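2023-11-08 - second pass, still rough

# borkside-kitchen-notes

Notes on how people set up and put away in a shared kitchen. Plain text, one file per session. Started as a list on the fridge, got out of hand.

## What's in it

- 388 notes, 147 of them about drawers
- mostly utensils, pots, bowls, baking stuff
- no recipes. Ask Kinga for recipes

## Layout

`notes/` - the text, as written, spelling left alone
`places.csv` - item, where it lives, where it was last found
`old/` - everything from January, diffrent column names, don't merge

## Columns in places.csv

- `item` - everyday name. "pot", "jug", "rolling pin". Not the shop name
- `home` - drawer, shelf, counter, sink, under sink
- `found` - same words as home
- `who` - initials, can be blank
- `remark` - anything

Pitcher and jug are the same thing here. Use `jug`. Canisters go in as `tub`, lid colour in the remark if you can be bothered.

## Known problems

- "counter" is too vague. Left end by the door and the bit next to the sink both get the same word
- 11 rows with no home at all, mostly lids
- rolling pin has two homes depending who you ask
- `sink` means in it OR on the edge of it. Needs splitting

The corner most of the rows are about, utensil drawer open under the worktop, pot at the front edge of the sink:
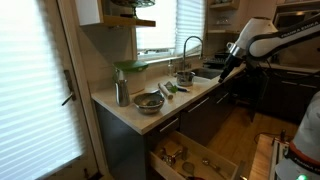 Ildikó Farkas would rather we dropped "counter" altogether and wrote `sink side` and `door side`, and she wants the utensil drawer split in two as well, since things at the back never get noted down.

Fine with the first bit. Drawer split can wait till somebody has been through the old rows - nearly 165 to check by hand.

## To do

- [ ] split `sink`
- [ ] `sink side` / `door side`
- [ ] lids
- [x] one word for jug

## Adding to it

New file per session, don't edit other peoples. Changes to places.csv go to Halima Adeleke first.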